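Gallery: the arm build at Zilbridge workshop

Hi, and welcome to the messy half of the website! I've been meaning to put the arm build up for ages, and a few people who drop in on open evenings have asked what the big orange and silver thing is up to, so I finally sat down with a pot of coffee and wrote it up. It's a shared workshop, we split the rent and the noise, and the arm lives in the corner with the carpet – I lost that argument, and I still find screws in the pile every time I kneel down.

Some background before you scroll. I got into this in January, when I bought a used arm from a reseller called Jinero who was clearing out a warehouse. I had some money set aside for a new table saw and, well, I still have the old table saw. The arm came on a pallet with its controller, a box of leads, and a manual printed in a language I don't read. Valter Moen helped me get it off the truck, and then kept turning up to help with everything after that, so by now it's our build and I should stop saying "my."

The goal is pretty simple to say out loud. I want the arm to reach into a bin of mixed stuff, pick up one thing, and set it down somewhere else without me touching anything. Cups, bowls, hand tools, whatever happens to be lying around. Industrial arms are great at going to the same spot over and over, and what we're asking for is a different spot every time, on things that roll.

The gripper took the longest. Version one was a kit from Ledesma and it was lovely, but the fingers were way too fat to get down between two things lying close together. Version two I drew up myself over a weekend and printed at home, and it snapped on the first mug. (The mug was fine!) We're on version five now. Slimmer, a lot uglier, and the wiring is a bird's nest, but I can swap a finger in a few minutes with one hex key, and that has saved me more evenings than any clever bit of design.

Cables deserve their own paragraph. When I started I zip-tied everything tight against the arm because it looked neat, and the first time I turned the wrist all the way over it pulled a connector clean out. So now there's slack everywhere. Big loops, ugly loops, strapping where it needs to stay put and nothing where it needs to move. Valter keeps wanting to buy a proper cable sleeve and I keep saying next month.

The bin is nothing special, plain gray, and it has taken some knocks. Clamping it was the best thing we did all spring. Before that the arm would nudge a wall, the whole bin would creep a hair to one side, and every position I'd saved would be wrong by just enough to drive me nuts. I spent two full evenings hunting for a software bug before I put a ruler on it. If you take one thing from this page, clamp your bin!

Money, for those who always ask: the gripper parts over all five versions came to $387, and the frame stock, clamps and boards were another $93. I'm not going to tell you what the arm cost because my sister reads this site.

On to the bin and what was in it:
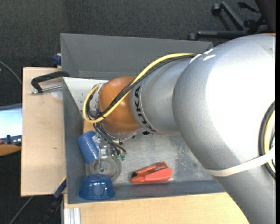
How do you keep the arm from slamming into the bottom of the bin?

There's a floor height set in the program and the arm refuses to go below it, whatever the picking code asks for. I measured it with a feeler gauge at all four corners, took the highest reading, and added a bit on top. We also run at a crawl whenever anything new goes in.

My favorite things to practice on are the ones that look easy. Bowls turned upside down are sneaky, there's hardly an edge to get hold of, and clear plastic is worse again – half the time the vision code (we're using a little package called Trivau) looks straight through it and decides there's nothing to pick. Hand tools are kinder. They've got a long side and a short side, and the gripper knows what to do with that.

Our log is up to 814 tries, all written down in a spiral notebook with coffee rings on it. The best run so far was 52 good picks in a row, late one evening around 11 p.m., and I'd like to say we celebrated but we mostly stood there whispering so we wouldn't jinx it.

Still on the list: the cable sleeve (next month!), softer fingertips, and a shelf for the controller so I can quit stepping over it. I also want to try a second bin next to the first, which means more clamps, which means another trip to the hardware store.

If you'd like to come and see it run, open evening starts at 7 p.m. and the side door will be propped open. Wear shoes you don't mind getting sawdust on, and bring something odd for the bin if you have it. Nothing with batteries in it, please, and nothing you'd be sad to lose.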